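Zavik opens its tool-handling sessions to partner workshops

18/05/2022 – Zavik is very pleased to share that its project to teach two-armed robots the ordinary business of handling and putting away hand tools now has 468 recorded examples on the books, with 204 of them gathered since April at its Skanport workshop.

Each example is made by a trained operator guiding both arms through a job, so that the learning system has a person's own choices to learn from.

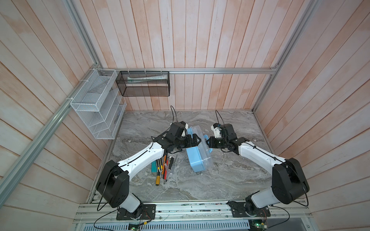 Two arms at work with a storage box and screwdrivers at Skanport.

"We've grown rather fond of the slow ones," said Necati Soylu, who leads the recording sessions. "An operator stops, thinks, comes in from a better angle – and that's worth keeping."
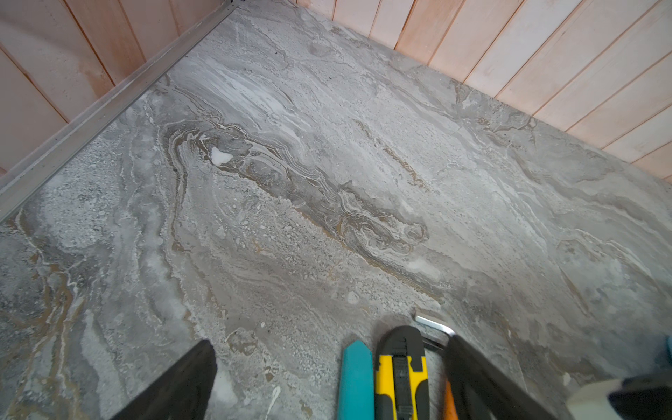
Variety is what the team is after in the next round, which will add 288 examples and bring in partner workshops at Tuhumury. Close views from the wrist cameras are a favourite with the labelling crew, who have to tell one tool from its neighbour when, as with the yellow-and-black utility knife and the teal tool beside it, they lie close together on a grey, heavily veined surface.

Workshops wishing to take part are warmly invited to write to Subira Muriithi at Zavik.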